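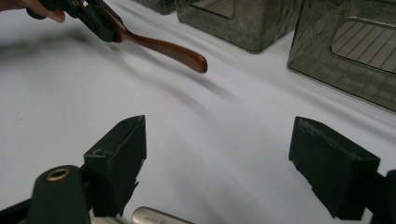 3 min read · 640 words

Momar handheld set, README

Status: usable with care. Read the fault section before you train on anything from the May batch. Figures below are final unless somebody reopens the batch.

What this is
Tabletop episodes recorded with the Vovum hand-held gripper (two black fingers, camera on the tool). Objects: tinted translucent boxes, small hand tools, a few odds and ends. White cloth over the table for all of it. Recorded at the Barach site, sorted and checked at Figueroa.

What went wrong
Left finger slipped on its mount. Screw backed out a little at a time, so no alarm, no error code, nothing in the log. The finger still closed. It just closed late and a bit low, and the width reading kept saying everything was fine.

Result: recorded gripper width does not match real gripper width in part of the batch. Worst case 7 mm off. Position data is OK, that comes from a different source and was checked seperately. Video is OK.

We caught it when a replay on the arm squeezed a box hard enough to crack a corner. The width channel said open. It was not open.

How much is affected
12 sessions in the batch
8 clean
The rest have bad width from some point on. First bad episode of each is listed in bad_width.txt. Everything after that line in the same session is bad too, don't try to pick out good ones by eye. We tried, two of us disagreed on most of them.

The flag
Field width_ok, true or false, one per episode. False means do not use the width channel. You can still use the video and the pose. Older loader ignores this field completely, so update it first. If your copy has no width_ok field you have the first upload, delete it and pull again.

Known problems, not fixed
- Finger tips are worn and scuffed along the top edges. Cosmetic as far as we know, but grip on slick plastic may be different from a new pair. No test done.
- Tinted boxes reflect the room. Depth estimates on them are junk. Expect holes and wavy surfaces, worst on the broad sides.
- White cloth has creases and soft shadows. An edge detector will find plenty of edges that are not objects. Threshold in the sample config is a starting point only.
- Black tool against black fingers: the segmenter merges them when they overlap. Masks were not corrected by hand.
- A person's hand shows up in some episodes, holding a tool over the cloth. These are marked hand_in_view. See next part.

Safety note, hands near the fingers
The hand-held unit is moved by a person, so a hand in view was treated as no big deal. On the arm it is a big deal. With the width fault the fingers could be partly closed while the software thought they were wide open, and the stop rule used width to decide if it was safe to reach in. So the stop rule was wrong as well.

Nobody was hurt. Rule changed anyway:
- no reaching in while the arm is powered, whatever the width says
- pass tools handle first and keep your fingers up at the far end
- replay of any hand_in_view episode at low speed only, with a second person on the stop button
- if a replay looks off, stop it and file it, dont nudge the object back by hand

Fix on the hardware
Thread lock on both finger mounts. Paint mark across screw and mount so a turned screw is easy to spot. Check at the start of every session: close on the gauge block, 11 mm, write down the reading. If it is off by more than 1 mm, no recording until it's sorted. Check was not in the old procedure at all, which is how this ran so long.

To do
- re-estimate width from video for the bad sessions (started, slow)
- swap the worn fingers, record a short comparison set
- merge the two object name lists, they still don't agree on what the boxes are called

Changes
v3: width_ok added, bad_width.txt added, safety note
v2: hand_in_view flag
v1: first upload, do not use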